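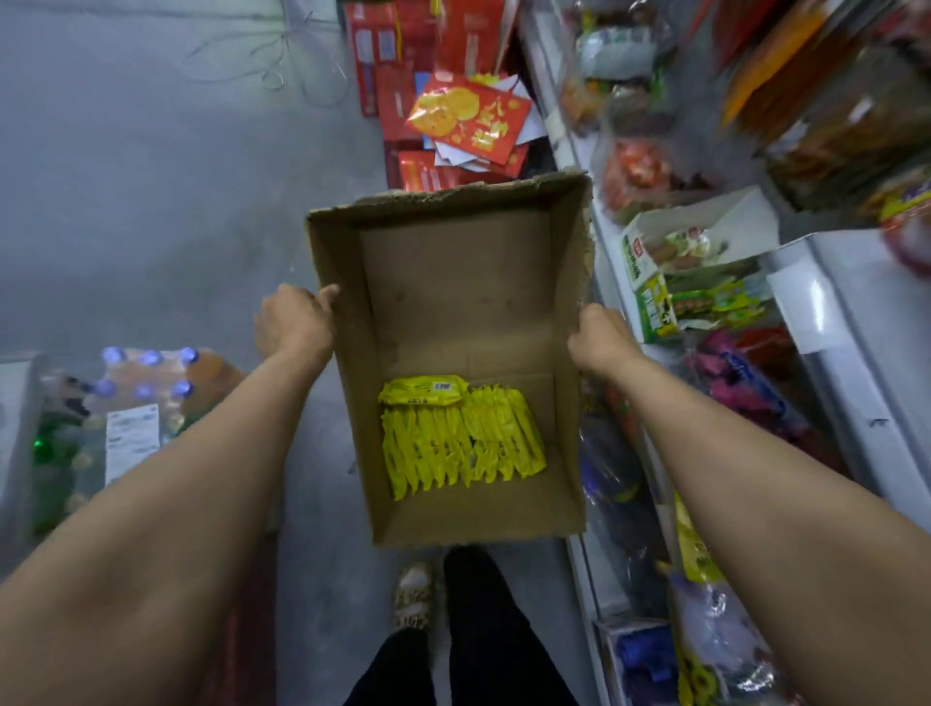

Home | Talks | Archive | Contact

Speaker notes: How our tuck shop taught me to price things

Slide 1. Say hi, thank Nesma Shawky for the invite. Hands up who ever sold snacks at school? (Wait, let them laugh.)

Slide 2. Olgate Community School, my first week running the shop. I priced everything by gut feeling – terrible! Tell the raisin story, keep it short.

Slide 3. Unit cost. Do the sum out loud, slowly. Box price, divide by packets, then add the ones that get crushed. I love this part, don't rush it.

Slide 4. The June chart. We sold 1,090 packets in May and 2,640 in June, and all we changed was selling at both breaks. Pause here. Let them look at it.

Slide 5. Paloma's question: should kids set the prices? YES. Read out the two best price tags.

Slide 6. Try it yourselves. 20 minutes in pairs, worksheets are on the chairs.

Questions. If it's quiet, ask Angus about the change tin.

Comments

Myroslav Bondarchuk: Used the worksheet with my group, they wanted more time.

Nisha Dwivedi: Could you post the raisin story too?

This site uses cookies. Accept | Settings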